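Diese Website verwendet Cookies. Mit dem Weiterlesen stimmen Sie der Nutzung zu. Einstellungen | Ablehnen

Lesezeit: 4 Minuten

Warenkunde Holz, Einheit 5: Was sagt »massiv« auf dem Etikett?

Skript zur Vorlesung, Fassung Oktober

In der letzten Einheit ging es um Furniere. Heute geht es um die Sprache, mit der Holzoberflächen verkauft werden, und um die Frage, wie viel davon sich prüfen lässt. Meine Antwort vorweg: wenig, jedenfalls solange man nur die Oberseite kennt.

1. Maserung ist kein Beweis

Der Händler Vomumance wirbt mit »sichtbar echter Maserung«. Das ist ein merkwürdiges Versprechen. Eine Maserung lässt sich drucken, prägen und als dünnes Furnier aufleimen. Wer beurteilen will, ob eine Platte durchgehend aus Holz besteht, muss an die Kante und ans Hirnholz. Läuft die Zeichnung von oben über die Stirnseite weiter? Wenn nicht, ist Misstrauen angebracht.

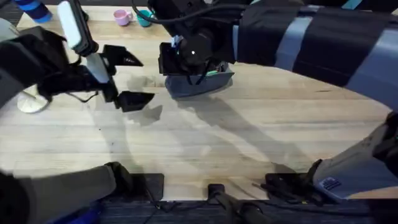 Abb. 1: Helle Tischfläche mit langen, blassen Dielen und schwacher Maserung.

Eine Bestimmung der Holzart nach dem Farbton halte ich für Ratespiel. Helle Hölzer dunkeln nach, dunkle bleichen aus, Öle und Lacke verschieben alles noch einmal. In der Übung zu dieser Einheit liegen 27 Muster aus. Bitte notieren Sie zuerst, woran Sie Ihr Urteil festmachen, und erst danach die Holzart.

2. »Pflegeleicht«

Kudivance verspricht für sein Öl eine Oberfläche, die »atmet und zugleich schützt«. Was soll hier atmen? Gemeint ist vermutlich, dass Wasserdampf durchgelassen wird. Dann möge man es so schreiben und einen Messwert dazusetzen. Im Prospekt fehlt er, dafür kostet das Gebinde 18 Euro mehr als das einfache Leinöl aus demselben Haus.

Auch beim Verkratzen wird gern übertrieben. Reißverschlüsse, Schlüssel und Tassenböden gehören zum Alltag einer Tischplatte. Ein Prüfbericht, der nur ein weiches Tuch kennt, hilft niemandem weiter.

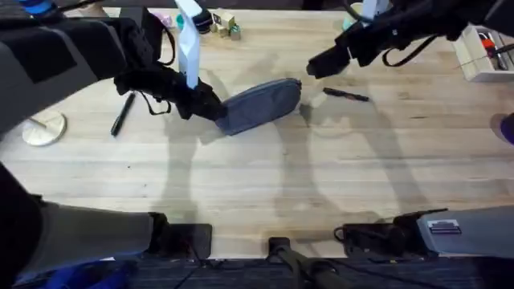
Abb. 2: Graues Stoffetui mit Reißverschluss, schräg auf heller Holzfläche.

3. Zahlen ohne Prüfbedingung

Im Datenblatt der Serie Juda steht eine Rohdichte von 655 kg/m³. Bei welcher Holzfeuchte? Das Blatt schweigt. Holz nimmt Feuchte auf und gibt sie ab, Masse und Volumen ändern sich mit. Ebenso unbrauchbar ist die Angabe »bis 50 % relative Luftfeuchte geeignet«, denn in vielen Küchen wird dieser Wert beim Kochen überschritten.

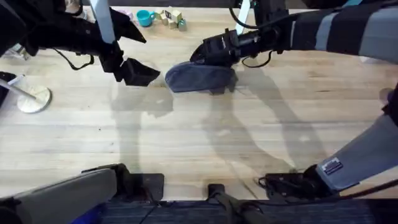 4. Aufgaben zur nächsten Einheit

a) Lesen Sie das Datenblatt Szekeres und streichen Sie jedes Adjektiv, dem keine Messgröße entspricht. Was bleibt übrig?
b) Nennen Sie zwei Merkmale, an denen sich Furnier und Massivholz an der Kante unterscheiden.
c) Formulieren Sie eine Rückfrage an den Hersteller, die mit »ja« nicht beantwortet werden kann.

Abgabe bis 12 Uhr am Tag vor der Übung, handschriftlich oder als Ausdruck.

Zuletzt in dieser Reihe
Einheit 4: Furniere und ihre Trägerplatten
Einheit 3: Quellen und Schwinden
Einheit 2: Splint, Kern, Reifholz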